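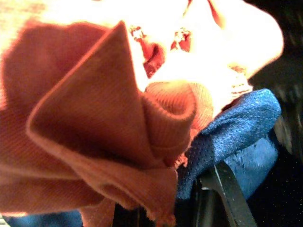
In Praise of the Unfolded Pile
Posted 2019-03-06

I love a heap of clean laundry. I love it before anyone has done a thing to it, when the whole week is lying there in one warm lump and every sleeve is in the wrong place. My sisters think this is a character flaw. I think it's the best hour of housework there is, and I'd like to make the case for slowing down and enjoying it.

Most advice about laundry treats the pile as an emergency. Fold straight from the dryer, the columns say, or the wrinkles will set. Well, some will! A dress shirt does want to come out early and go on a hanger, and I'm not going to argue with anyone who irons for a living. But T-shirts, towels, sweatshirts, pajamas, the big family of things that get pulled over a head and forgotten? They can wait until after dinner. They can wait until you're in the mood.

And you do get in the mood, if you let yourself touch the stuff. Folding is the only time I handle every piece of clothing we own, and I find things out. I find the cuff that has gone slack and the hem with threads coming loose. I find out that a twill has softened so much over the winter that it drapes like something three times the price. There is a color I'd call rust and my husband calls brick, and depending on which lamp is on we're both right. You can't learn any of this from a drawer, where all you ever see is the top edge of a stack.

I grew up with the opposite system. My mother had 13 shelves in the hall closet on Vass Street, each with a paper label, and laundry went from line to shelf with no stop in between. It was a marvel and I still admire it. It also meant that a ripped seam could go back on the shelf neatly folded and stay ripped for 2 years, and the labels never helped with that.

So now I keep a mending bowl next to the bed, which is where I sort. Anything frayed goes in the bowl as it comes up out of the heap. I trim the loose threads first, then look at what's left, and more often than not it needs five minutes and a needle. I buy my thread at Dulik, a tiny shop two blocks over with a whole wall of oranges and browns (a whole wall!), and matching a spool to an old garment there is one of my favorite errands. Get the thread a shade darker than the cloth, by the way. Lighter thread shows.

I'll admit the pile has its dangers. Reds need watching, and a pale thing that has shared a wash with a new red thing should be checked in daylight before it's dried, never after. I ruined a set of cream pillowcases that way last June and I still sleep on them. They're a sort of pink. I've grown fond of them.

People who want a method always ask me for one, and mine is barely a method at all. I pull out the big pieces first because they make the heap look smaller - a cheap trick, and it works on me every time. Then whatever is on top. Sleeves in, bottom up, done. I don't do the tight little rolls that stand on end, though I tried them for a month with a set of drawer dividers from Tirkance and the drawers did look wonderful. The rolls fell over as soon as we took one out, and then I had a pile again, just a smaller one in a worse place.

There are folding boards, too, and I have friends who swear by theirs. Good for them. I like the uneven stack you get from two hands and a mattress. I like stopping halfway to hold up a sweatshirt and remember that it's the comfortable one, and putting it on, and going back to the rest with one less thing to fold.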